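This site uses cookies to remember your basket and your language choice. By continuing to browse you accept their use. Accept / Settings

Ciltlow 501 Cleaner for White Surfaces

Order number 126. Supplied by Avcı in 4000 ml containers.

Ciltlow 501 is a ready-to-use cleaner for white and pale work surfaces, hard floors and tiled walls. It is intended for shared rooms in which tables are used for mixed purposes during the day and are cleaned once, usually in the evening. The product lifts dust, crumbs, finger marks and light grease. It contains no bleach and no added perfume, and it leaves a matte surface matte.

White surfaces are often chosen for work areas for the light they give back to the room. They also show fine dirt much sooner than gray or wood-colored ones. A surface that has been wiped with a damp cloth alone may keep small specks, and these are frequently moved from one part to another when the same cloth is used throughout. Ciltlow 501 should therefore be used with a clean, folded cloth that is turned after each pass. The Bakora cloth, sold separately in packs of 100, is suitable for this purpose and can be washed with ordinary towels.

Directions for use

Clear the surface before starting. Laptops, keyboards, cables and small parts should be moved to another table or switched off and covered. Food packets should be closed and put away. Brush off dry dirt with a soft hand brush and collect it; do not spray onto loose dust. Apply the cleaner to the cloth and wipe in straight, overlapping lines from the far edge toward the body. Allow the surface to dry in the air. Stubborn marks may be treated a second time after two minutes.

For floors, fill a bucket one-third full with cold water and add two caps of cleaner. Use a flat mop that has been well wrung out. Equipment with rubber wheels should be rolled aside first, and the treads wiped before it is returned to its place.

For tiled walls, begin at the bottom row and work upward. Grout lines may be gone over with a soft brush - a stiff one can pull material out of older joints. Rinse with clear water where the tiles adjoin a table on which food is eaten.

Do not apply Ciltlow 501 directly to screens, keyboards, plugs or open connectors. It is not recommended for waxed wood, natural stone or painted surfaces less than four weeks old. Test on a small area if the finish is unknown.

Storage and delivery

Keep the container upright, closed and away from frost. The cap has a child-resistant lock. Orders received before noon on Friday leave the warehouse the same day. A hand pump and an empty spray bottle can be added to any order; both are listed under Skivodetti Accessories. Empty containers may be returned with the next delivery.

Small specks and dust marks on white surfaces
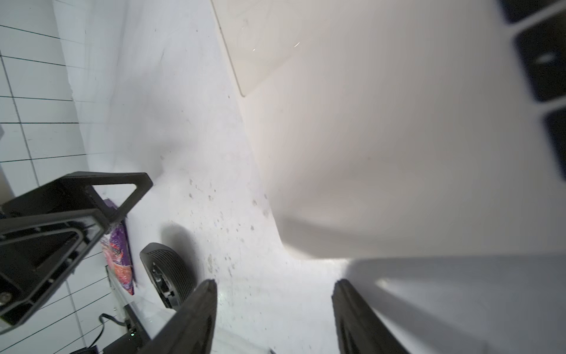
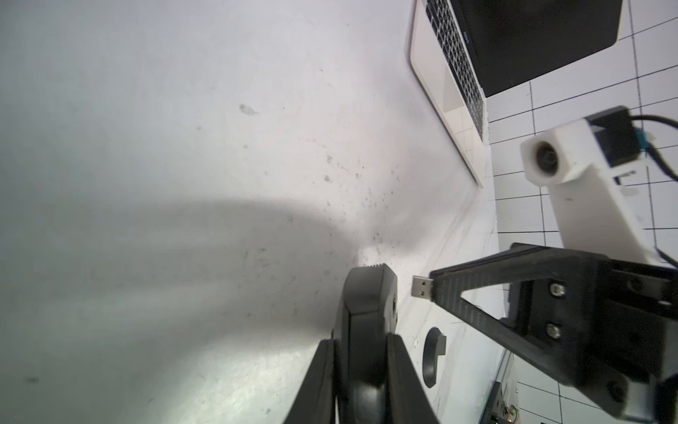 Nevzat Aksoy writes that the cleaner has been in use in his building since October and that the tables now dry without streaks. He would prefer a smaller container, as the full one is heavy to lift onto a shelf, and he found that the pump needed several strokes before anything came through. On the wall tiles he had to go over the darkest joints twice. He asks whether the Bakora cloths can also be ordered in a second color, so that those for the floor are kept apart from those for the tables.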